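Minine Theater Company
Production Meeting Minutes
5 October 2023

Present: artistic direction, stage management, scenic, lighting, sound, costumes, front of house. Apologies received from marketing.

1. Minutes of the previous meeting
Approved with one correction. The load-in for Bollance runs two days.

2. Script status, Dudeck
The second draft is with the director. Act one has been cut to four scenes and the courtroom monologue moved to the top of act two. The playwright has asked for three workshop sessions before the draft is locked. Agreed. Rights clearance for the quoted letters is still open — stage management to follow up in writing.

3. Scenic and lighting
The revised ground plan for Dudeck was accepted. The upstage platform loses one step to keep sightlines clear from the side seats. Lighting will rehang the second electric after the platform is set. Haze is limited to act two pending approval from the building. 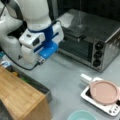 Arm and gripper over the gray countertop.

4. Sound
Two wireless packs failed during the last run of Bollance. Replacements are on order. Until they arrive, the chorus will share packs and the quick change in scene three will be re-timed.

5. Touring
The Landry Playhouse has offered dates in April. The house has no fly system, so all drops must be dead-hung or cut. Scenic to report on cost at the next meeting. No contract will be signed before then.

6. Front of house
Late seating for Dudeck will be held until the first blackout. The content notice will be posted at both lobby doors and printed in the program.

7. Other business
Costume storage is full — departments are to tag items for disposal before strike.

Meeting adjourned. Next meeting to be set by stage management.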